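Giving up the car, one winter in

I sold the car in February. It was a silver hatchback with a dent in the back door and a smell I never did get to the bottom of, and the man who bought it drove it off down the hill while I stood on the pavement feeling like I'd rehomed a dog. A whole year has gone by since then and a few of you have asked how I'm getting on, so get yourselves a cup of tea, this one rambles a bit.

First thing to say is that I live in Dultbridge, which has a station (two platforms, one bench) and exactly one bus that goes anywhere useful. That's the 62. I have become very attached to the 62. It goes past the end of my road at 19 minutes past the hour, gets to the hospital roundabout, thinks about things for a while, and then carries on to Ondon, where the proper shops are. When it turns up on time I could kiss the driver. When it doesn't turn up at all, which happened a lot before Christmas, I stand there doing sums in my head about taxis.

And speaking of sums! I did keep a note of what I spent on getting about, because I knew my brother-in-law would ask. The total came to £1,287, and that's buses, trains, the odd taxi and one very silly ferry ticket. The car insurance and the repairs from the year before came to a good deal more, and that was before a drop of petrol went in it. I was so pleased I bought new boots, so I suppose you could add those on if you wanted to be mean.

The boots were needed, mind you. I walk everywhere now. I walk to the dentist, I walk to choir, I walked home from a wedding in the rain with my shoes in a carrier bag. My knees grumbled until about Easter and then they gave in. I know all the front gardens between here and the canal, and which cats will come over for a fuss.

What I miss is going to the tip. You can't take an old mattress on the 62, I did ask. I also miss singing at the top of my voice, and having somewhere to keep an umbrella. And I miss being able to visit my aunt out past Laxdal without it taking up the whole day, with two changes and a long sit in a waiting room with no heating. I've started staying over, and she's started making up the spare bed without asking, and we play cards until far too late.

Food shopping has changed as well. The big weekly trolley is gone and I just pick up what I can carry, so there's less in the cupboards and a lot less going off at the back of the fridge. Long journeys are where I fall down. I set out with good intentions and a piece of fruit and I always end up buying something fizzy and something salty as well.

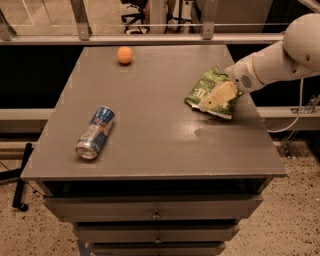

An orange, a can and a green bag of snacks. My travelling diet, more or less.

Would I have another car? I've thought about it, mostly in bus shelters. There's a car share scheme called Tatico starting up in Ondon and they say they might put one of theirs in our station car park, and if they do I'll sign up for the tip runs and the Laxdal trips. Until then I'm sticking with the boots. If anyone local has a van and a free afternoon, the mattress is still in my hall.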